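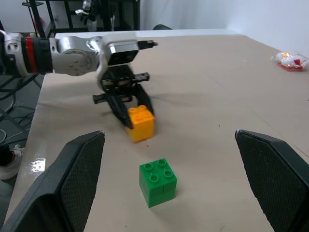

Large table with beige paper covering.

Nelten Craft Center: Frequently Asked Questions About Room Rental

40 shares | 3 comments

Who may rent a room at the Center?
Rooms are open to residents of Nelten and Pirnen, to registered clubs, and to schools. Applicants from other towns are accepted when space allows. The person who signs the rental form must be an adult and must be present for the whole session.

Which rooms can be rented?
The Gasser Room and the Uver Room may be rented on weekdays and weekends. The Gasser Room has a sink and is the better choice for painting, printing, and work with glue. The Uver Room is carpeted, and wet materials are not permitted there.

How far ahead should a request be made?
Requests must reach the office at least two weeks before the session. Regular groups may reserve a full season at one time. Reservations for the fall season open on Sun 8 August.

Is table covering provided?
Yes. Paper covering is included in the rental fee and is laid before each session. Groups may write or draw on it. Please do not cut on the paper, as blades can mark the table underneath. Cutting mats are available at the front desk.

What happens to the paper afterward?
Clean paper is kept and used again. Paper with paint or glue on it should be rolled up and placed in the bin beside the door. Groups that wish to take their paper home are welcome to do so.

May we bring our own materials?
Most materials are allowed. Spray paint, oil-based varnish, and open flames are not. Glitter is allowed in the Gasser Room only. If you are unsure about a product, send its name to the office along with your request.

Can materials be stored between sessions?
Each regular group may use one shelf in the supply closet. Boxes must be labeled with the name of the group and a telephone number. Unlabeled boxes are removed at the end of June.

What is the cancellation policy?
The fee is returned in full when notice is given three days or more before the session. After that point, half of the fee is kept.

Is the building accessible?
The main entrance and both rooms are on the ground floor. Tables of a lower height can be requested on the rental form.

Whom should I contact with other questions?
Please write to Lena Jakubowski, Rentals Office, or call extension 329 during office hours.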